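Valentyna Vasylenko
July 26, 2018

Okay friends, I promised a pantry thread and I am finally sitting down with my coffee to write it. This one is all about cans, so if canned goods bore you, I'll see you tomorrow! (1/10)
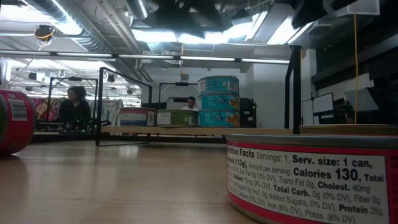 Shelf in progress, with the 130-calorie can up front.

I've been putting this off since January. Every time I came home from Khunthong with a bag of groceries I'd just push the old cans back and stick the new ones in front, and you can guess how that ended up. (2/10)

So everything came out onto the table. I like having a little raised shelf to work with, because you can try out an arrangement right there before you commit to it in the cupboard. I had the teal ones in a stack of three before I'd even thought about it. (3/10)

I sort by color first. I know, I know, Vsevolod says you should sort by date and he's probably right, but at six in the evening with a hungry family I am looking for "the green one" or "the pink one" and I am not reading anything. (4/10)

Then inside each color I go by date, oldest on top or in front. (See, Vsevolod Moroz, I do listen to you!) (5/10)

While you have them out, turn a few around and read the panels. The one closest in my picture is a single serving, the whole 113g can, with 29g of protein and no carbs at all. I've been eating crackers for lunch like a silly person when that was sitting in the cupboard. (6/10)

About stacking: three high is my limit for the short round ones. I went to four once at my sister's place and we were picking cans out from under the stove all afternoon, and one of them had a dent I felt bad about for weeks. (7/10)

A few of you asked about labels for the shelf edge. I bought a roll of the Steline ones, 50 to a roll, and I've used 16 so far, mostly because I keep changing my mind about what goes where. They peel off clean if you go slowly. (8/10)

Anything I have too many of goes in a bag by the door for the food drive. Please check the dates on yours before you drop it off, the folks sorting it will thank you. (9/10)

Spices are next, and I'm a little scared of that drawer. If you've got a system for the tiny jars, please tell me in the replies, I read every one of them! (10/10)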